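Cable Sorting and Workbench Project – Progress Report to the Stornus Fund

4 min read
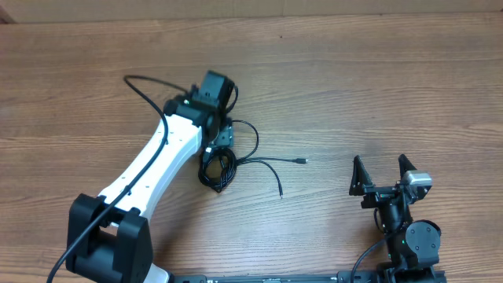 Report by the project coordinator, Tilletti Repair Room
Feb 4, 2025

Dear members of the fund,

With this report I want to inform you how the work has gone since October, when we received the first part of the grant. I write about the cables first, because this was the main point in our application, and then about the table and the money.

1. The cables

At the start we had 41 boxes of donated cables and small electronics from the office clearance at Conneely. Most of them were never opened after they came to us. The cables were put in by many hands over many years, and they had become one big knot in almost every box. A black cable looks very much like another black cable, and when both have a small plug at the end, it takes time to say which is which.

We now work in this order. One bundle goes on the table. We look for the free ends first and pull them out to the side, so that the plugs lie flat on the wood and can be read. Only then we open the loop in the middle. In the first weeks we did it the other way, from the middle out, and we made the knots tighter. When a cable is free, it is tested, coiled by hand and closed with a paper band. The type and the length are written on the band with pencil.

Until now 900 cables are sorted and have a band. From these, 400 are already given out again, mainly to the two schools and to the reading room in Lelonen. The cables which did not pass the test are kept apart and go to metal recycling when the container is full.

The slowest part is still the thin cables with the very small plugs. They slip into the larger coils and we find them at the end, sometimes with a bent tip. I have asked that they are taken out first and laid on the table one by one, and this helps a little. Small modules and adapters are another difficulty. They are often under the coil, and if a person lifts the coil too fast, they fall on the floor. We lost several good ones like this in the autumn.

2. The table

In the application we asked for a new worktop, and I am glad to report that we have a wooden one. It is a warm brown and the grain goes from side to side. I was worried that black cables would be hard to see on wood, but they show well. We had planned a gray rubber mat on top and I suggest now that we do not buy it. The wood is easy to wipe and a small plug does not hide on it.

The pale wall behind the table stays without shelves for the moment. The sorters prefer it so. We will decide again in spring, when the drawers arrive.

3. Money

We have used 79 percent of the first part. The largest cost was the worktop with its delivery, and after this the two cable testers. The paper bands were cheaper than planned. We ask for your permission to move the sum for the rubber mat to a better lamp – the light in the afternoon is weak and reading the print on a plug is tiring for the eyes. The receipts are attached in a separate file.

4. What comes next

The boxes with power supplies are not yet started. They are heavier and need a different test, and one of our group must first take the short safety course. I also want to make a printed chart with the common plugs in real size, which can lie on the table during the work.

If you wish to visit the room before the next payment is decided, please write to me some days before, so that I can arrange that the sorting is going on when you come.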